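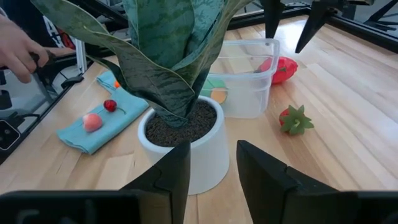 Bench rules for two-arm setups – what do you lot enforce?

Home | Forums | Small Arms & Grippers | Safe Working | Search | Log in
Print this page | E-mail this thread

tinsnips, 27/04/2024
I've been asked to write the house rules for the two-arm bench at Drirside and I want them to fit on one side of A4, so people might read them. The draft so far:

1. One hand on the controller, the other one off the table.
2. Loose sleeves rolled up, lanyards off.
3. Nothing goes on or comes off the tabletop while either arm is live. If the peach rolls away, you leave it.
4. Both grippers open and still before anyone reaches in.
5. Cables tied back along the arm at every joint.
6. Call out "hands in" and "hands clear", even if you're on your own.

That's 6 and I'd like to stop there. What have I missed? I'm half expecting a fight over number three, as the people doing the cloth and fruit tasks are forever wanting to nudge things.

marrowfat_pea
Ooh, good timing, we redid ours in January! I'd keep three exactly as it is. We had people "just straightening the cloth" with an arm parked right over it, and parked doesn't mean off. Ours says power to the motors is cut before any reset, full stop, and there's a lamp on the wall so you can tell from the door.

I'd also add something about where the operator stands. If you're close enough to drive it comfortably you're usually close enough to get a knuckle rapped, so we've got tape on the floor and a toes-behind-it rule.

gantry_gran
I'm going to disagree with cutting power every reset. On our bench the arms drop when the motors go off, so you've swapped a small risk for an arm landing on whatever's underneath (in my case a tub and then my thumb). We send them to a rest position, hold there, and a second person keeps a finger on the stop button. Much calmer.

marrowfat_pea
But then you need a second person every time? We don't have one half the afternoon.

gantry_gran
Then you don't run two arms half the afternoon. Sorry – I know that's annoying, but two arms and one tired person is how our accident book gets its entries. One arm on your own, fine by me.

tinsnips
Hmm. Ours do sag with the power off, so I'm leaning gran's way, but I can't see Drirside paying for 2 people per session. Might do rest position plus a stop button on the operator's side.

And I've been far too vague about cables, I think.
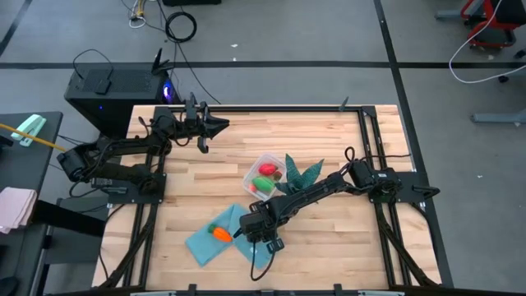
Both arms over the bench, right gripper low beside the cloth and carrot.

bodkin77
See that cable hanging from the right gripper down on to the wood? Your rule five would have me stopping the session for it. I'd write "no cable touches the tabletop in any pose" and then you've got something you can check. The loops up on the arms themselves don't bother me, you need a bit of slack there.

marrowfat_pea
Yes to bodkin's wording. I'd want the bit of floor behind the table in the rules too. A computer tower and a coil of cable down there is fine right up until somebody walks round the back to look at something. We put covers over ours.

gantry_gran
Covers are a trip hazard all by themselves if they're the cheap ones! Clip it along the skirting if you can.

Different point, but do write down the speed. The handbook we use at Flerkent caps it at 100 mm a second with anyone in reach, and new starters moan for a day and then forget. "Slow" on its own means whatever the person driving thinks it means.

quietspanner
Lurker here. We copied the Pfeiffer checklist word for word and it was hopeless, all guarding for big cells and not a word about tabletops. The Demeo one is shorter and I'd start there. Last time I looked our log had 2,023 sessions in it and the sheet that gets filled in properly is the one with tick boxes. Anything with a comments box stays blank.

tinsnips
Tick boxes, noted. So five becomes bodkin's version, speed goes in with a number next to it, and I need to squeeze the floor in somewhere. Is anyone going to shout if I let go of "hands in" for people on their own? I feel daft saying it to an empty room.

bodkin77
I'd keep it. You get out of the habit otherwise, and then there's somebody stood next to you.

marrowfat_pea
I say it to the plant.

gantry_gran
Keep it. And what are you doing about visitors?

Print this page | E-mail this thread
Contact us | Copyright the forum and its posters | Back to top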